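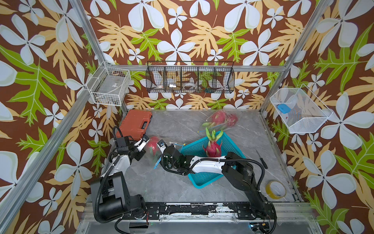
The two-arm cell during the fruit bagging task.

Botport trial, review meeting
Minutes, 27/07/2019

Present: Jean Mowat (chair), Skye Mackay, Ruairi Rankin, Ishbel Jardine (minutes)
Apologies: Agnes Niven

1. Minutes of the last meeting
Accepted with one correction. The rental offer from Gunn is 549 per month and not 594.

2. Rental offer
Skye went through the new letter from Gunn. The price for the Botport two-arm kit stays the same if we sign for a year. Training is charged extra, at 70 per hour. Jean asked if the training can be done in one visit. Skye will write to Gunn and ask.

3. Work with bags
Ruairi reported on the bagging work with dragon fruit. One arm holds the wrapped fruit and the second arm comes to it from the right side. He finds the clear bags to be the most difficult part of the job, as the plastic folds and reflects the light.
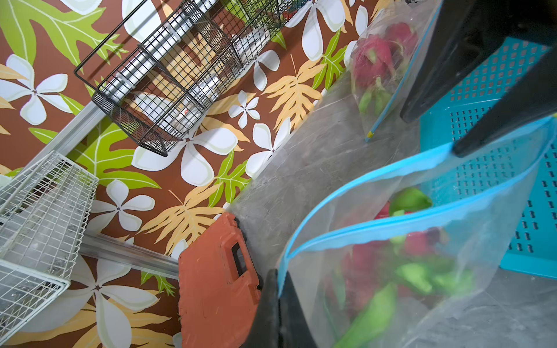 Ruairi would also like to continue with mixed bags, for example green pepper together with dragon fruit, because our customers order them in this way. Jean agreed, but she wishes to have the single fruit results first. Ishbel asked that each attempt is written in the log, also the bad ones. The log has 54 attempts at present and in several of them the result column is empty.

4. Gripper fingers
The standard fingers are included in the rental. Pikier offers a softer set for 708, which must be bought. Skye thinks this is too much for a trial. Ruairi has a different opinion and would like to borrow one set before we decide. No decision was made.
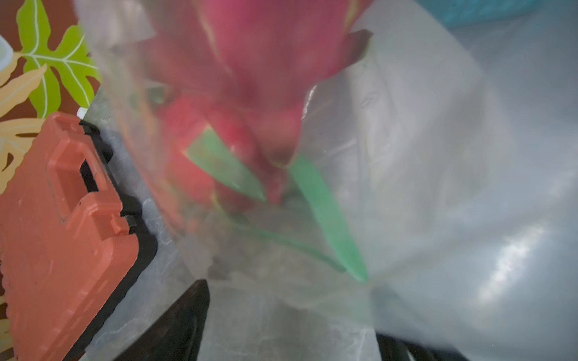

Dragon fruit in its bag, close view from the gripper.

5. Place for the kit
If the rental is signed, the kit goes to the Pedstead packing room in January. Agnes had sent a note that the power sockets there must be checked before. Jean will ask the electrician.

6. Actions
Skye: letter to Gunn about training.
Ruairi: fill in the log; ask Pikier for a loan set.
Jean: electrician for Pedstead.

7. Other business
Ishbel asked for the old manuals to be returned to the office.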